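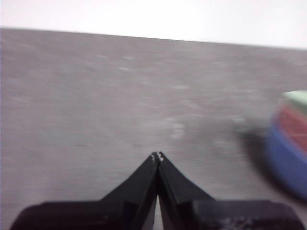

Ticket 3756
Subject: Label printer in dispatch prints one blank label after every real one
Opened by: Heather Matheson, Dispatch
Assigned to: Ruairi Hepburn, IT Support
Priority: High (set by requester), Normal (set by everyone else)
Status: Closed

8:40 am, Heather Matheson
Every time I print a shipping label I get the label and then a blank one. We are going through rolls twice as fast as we should. I have turned it off and on. I have also turned it off and left it off while I had a coffee, in case it needed time to think.

8:55 am, Ruairi Hepburn
Thanks Heather. Has anything changed on that machine lately? New rolls, new driver, new location?

9:02 am, Heather Matheson
No.

9:20 am, Ruairi Hepburn
Remote session. Cleared the queue, which held 26 jobs, all of them the same label for the same customer in Callier. Somebody has been clicking Print with feeling. Restarted the spooler. Test page came out fine, followed by a blank.

9:45 am, Ruairi Hepburn
Removed and reinstalled the driver. Kanow (our shipping software) now can't find the printer at all. Counting this as movement.

10:10 am, Ruairi Hepburn
Kanow can find the printer again. It had been renamed "Copy 1" by the installer. Renamed it back. Label, blank. Label, blank.

10:30 am, Annag Mackay, Dispatch
Adding myself to this ticket because it's my desk the blanks are landing on. Could we just print on the blanks?

10:34 am, Ruairi Hepburn
Please don't feed them back in. That was ticket 3090.

11:15 am, Ruairi Hepburn
Went down in person. Opened the lid. The rolls in there are from Kelura and they are shorter than the old ones by the width of my thumb. Heather, when did we switch to these?

11:21 am, Heather Matheson
Oh, those. August. But they're labels, they're the same thing.

11:40 am, Ruairi Hepburn
They are not the same thing. The printer still thinks it has the long ones, so it runs past the gap, gets confused and feeds another to be safe. Ran media calibration: hold Feed until the light flashes twice, let go, stand back. It ate four labels and stopped. Printed 30 labels from Kanow with no blanks.

11:58 am, Heather Matheson
Working here too. But now the postcode is chopped off at the bottom.

12:15 pm, Ruairi Hepburn
Template is still set to the old length. Passed to Aiguo Liang, who owns the Kanow templates.

1:50 pm, Aiguo Liang
Template shortened, logo made smaller to fit. Reload Kanow before printing. If Kirsty Sutherland asks about the logo, please give her my extension.

2:05 pm, Heather Matheson
All good. Postcode and everything.

2:20 pm, Ruairi Hepburn
Closing. Cause: label stock changed, printer and template not told. Taped the calibration steps inside the lid.

3:35 pm, Kirsty Sutherland
Why is the logo so small?

3:36 pm
Ticket reopened automatically by reply.

3:50 pm, Ruairi Hepburn
Forwarded to Aiguo. Closed again.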